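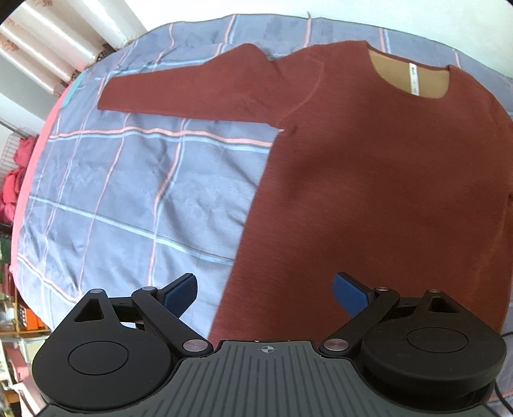
Ticket 155: knitwear folds too wide for drawer insert
Opened: Thu 12 August
Reported by: Minoru Sugiyama, Dornstead guest house
Product: Nundex drawer insert, narrow
Status: closed

Fault as reported
Long-sleeved knitwear folded to the printed card does not fit the insert. The finished fold measures 20 mm over the slot width. T-shirts and shirts fit. Insert checked against the drawing and within tolerance.

Log entry 1
Customer asked to repeat the fold on a flat surface and to stop before the first turn. The card was written for a table. Customer uses a bed and has no table long enough. 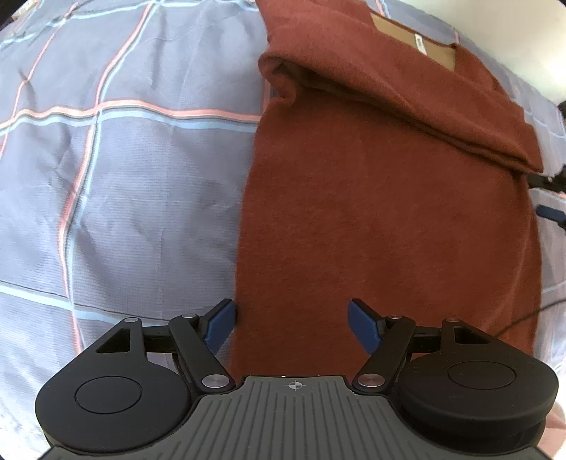

The card gives the sleeve step before the body step, and most width errors start there. A sleeve turned in at an angle leaves a wedge at the shoulder, and the wedge carries through every later fold. On a bed the surface also gives under the hand, so the edge cannot be judged by feel. A plaid sheet such as this one is useful: line the side of the garment up with one stripe before turning anything. Customer advised accordingly.

Log entry 2
Repeat fold with side aligned. Now 20 mm over on one side only. Other side correct. Hem to collar length correct.
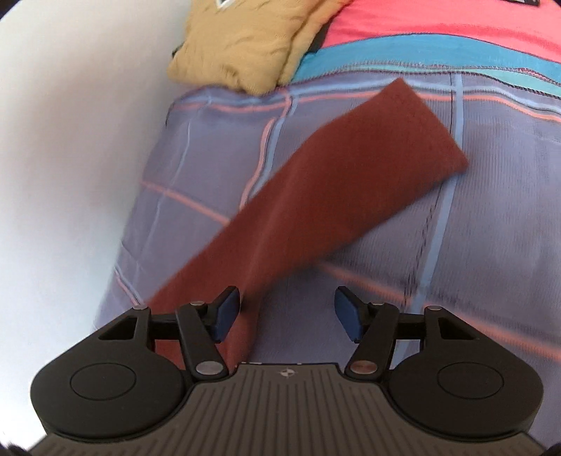 Width was rechecked at the hem, the middle and the shoulder. Customer had been measuring at the hem only, where ribbing pulls in and reads narrow. Measure across the widest part. For dark reddish-brown cloth, as here, use a pale tape, as a black one is hard to read against it. Revised reading at the shoulder matched the oversize on the first report, so the fault lies in the sleeve turn and the body fold can be left alone.

Log entry 3
Sleeve turned in along the shoulder seam, then doubled back on itself so the cuff stays inside the body. Sides folded to the centre. Hem brought up in two turns. Fits the slot. Repeated with a Kikuchi cardigan, same result.
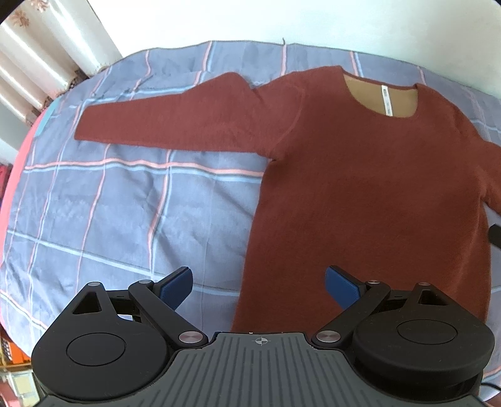 Does the garment have to be face down before folding?
Face down is preferred, as it leaves the front outermost once the sides are in. The finished width is the same either way.

Resolution
Card step 2 to be reworded to refer to the shoulder seam. Passed to Cincombe for the November print. No change to the insert. Replacement not sent.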